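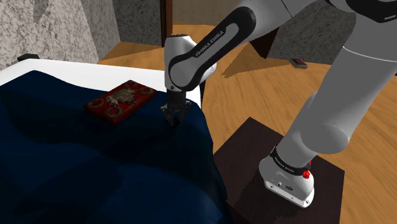 Drying a wool blend blanket without stretching it

The bedroom on the north side of the apartment needs a second blanket from November on. Last year I used a Hedegaard wool blend, 135 cm wide as sold. By spring it was visibly longer on one side, and I put that down to the way I was drying it: over the shower rail, folded once, with all the water running to the two hanging edges.

This year I changed the method and wrote down the weights.

Dry weight after a week on a chair in the hallway was 1,198 grams. I used a kitchen scale with a mixing bowl on top, tared. Repeat readings differed by a gram or two, close enough for this.

Wash

Cold setting, wool program, spin at the lowest speed the machine offers. Detergent was Sosteo, half the dose on the label. I have tried the full dose and it needs a second rinse, and the second rinse does more felting than the wash. The machine has a 30 degree wool setting as well. I used it once and saw no difference in how clean the blanket came out.

Water removal

The low spin leaves a lot of water behind. I roll the blanket in two bath towels and kneel along the roll from one end to the other. Then I swap the towels and do it again. A third pass took out so little that I stopped doing it. Wringing is faster but leaves diagonal creases that stay in until the next wash.

Drying

Flat, on a Raverix mesh rack set over the bathtub. The rack is narrower than the blanket, so both long edges have to be folded in, and the folds stay damp. I turn them out before bed and again in the morning. With the fan on and the door open a few inches, the weight was back to its starting value 14 hours after the last towel pass. With the fan off it took until the following evening.

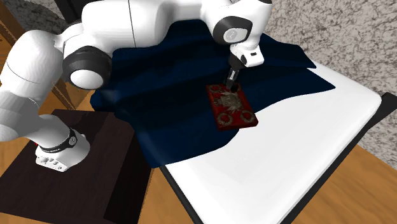

Dark navy cloth, crumpled, on a white tabletop.

Measuring

Smooth the blanket by hand on a hard surface, working from the center out, and don't pull. I let it sit for an hour before using the tape. Width after three washes is still 135 cm at both ends and in the middle. Length is unchanged on the side that used to sag.

The binding has puckered slightly at one corner. The thread there is probably polyester and the blanket has shrunk a little around it. I may unpick that section and resew it looser.

Still to do: the same test on the cotton Judent throw, which is heavier when wet and may be too much for the rack.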